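The Long Way Round to Issue Ten

There is a particular smell to a small-press comic that has just come out of its box, somewhere between fresh toast and a new pair of shoes, and I have been chasing it since I was a kid with a paper route and no sense of how to save money. So when the parcel from Tadari landed on my porch in May, I let dinner go cold and sat down on the stairs with it, still in my coat.

Tadari, if you haven't run across it, is an anthology series that has been put together by the same little outfit, Zullumetti Press, from the very first issue. It's black and white, printed a touch larger than a regular comic book, and it follows the people of one harbor town, with a different set of hands drawing it each time. The tenth issue is the last. All ten have now been gathered in one fat paperback of 294 pages, and I've been carrying it around the house for weeks like a cat that doesn't want to be put down.

I should admit that I gave up on the series once. Issues 2 and 3 came out so far apart that I'd forgotten who was married to whom, and there's a whole subplot about a ferry license that I simply couldn't follow the first time. I put the comics in a drawer and went off to read about space pirates. Reading everything in one go is a much kinder way to meet it. The ferry business makes sense now (it's about the two brothers, of course it is, and I feel a little silly), and the slow pages in the middle, the ones where a woman just walks home in the rain and stops at every shop window, have turned into my favorites.

Those rain pages are worth buying the book for. The artist uses hardly any black at all, only thin gray lines that get closer together as the evening comes on, and there's no lettering for eleven panels in a row. Then a dog barks, in tiny crooked letters, and I jumped! I've read comics with exploding moons in them that didn't make me jump.

The town itself is called Nonico, and by the end you could just about find your way around it. The bakery is always on the left as you come up from the water. The church clock is always wrong, though each artist has made it wrong in a different way, and I had a lovely time flipping back and forth to compare. A family named Đỗ runs the repair shop on the corner, and theirs is the story that holds the whole thing together. The grandmother fixes radios, the daughter wants to fix boats, and the grandson would like to be left alone to draw, which he does, on the backs of receipts. Some of his receipts are printed at full size in the new collection, tucked between chapters. They're funny and a bit rude.

What I like best is how much room the stories give to ordinary chores. People wash up, look for their keys, and argue over whose turn it is to take something down to the curb. Superhero books tend to skip from one rooftop to the next, and that's fine, I love a rooftop, but there's a six-page story in issue seven that never leaves a kitchen table, and I came away from it knowing that family better than I know some of my cousins.
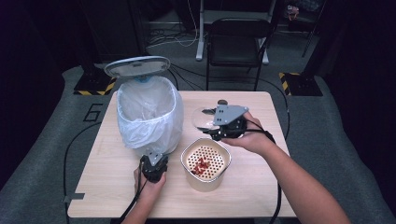
Tabletop chores: a lined trash can with its lid up, beside a beige container.

The back matter is generous, too. You get the first rough map of the harbor, a good long run of character sketches, and up to a dozen unused covers, depending on whether you count the ones that are only a title and a smudge. There's a short piece on lettering that I expected to skip and then read twice. I'd have liked a few words from each artist about how they came to their chapter, and the binding is tight enough that a couple of the wide harbor views lose their middles, so do open it gently and give the spine time to loosen up.

As for where to start, start at the beginning, and don't worry about the ferry. Keep the map handy, since it's printed near the back and you will want it by the third chapter – I used a bus ticket as a bookmark. If you already own the single issues, you may still want this for the receipts and the new four-page epilogue, in which very little happens and I got something in my eye anyway.

The paperback edition of Tadari is out 12/07/2022 from Zullumetti Press. My copy already has a coffee ring on the back cover, right over the lighthouse.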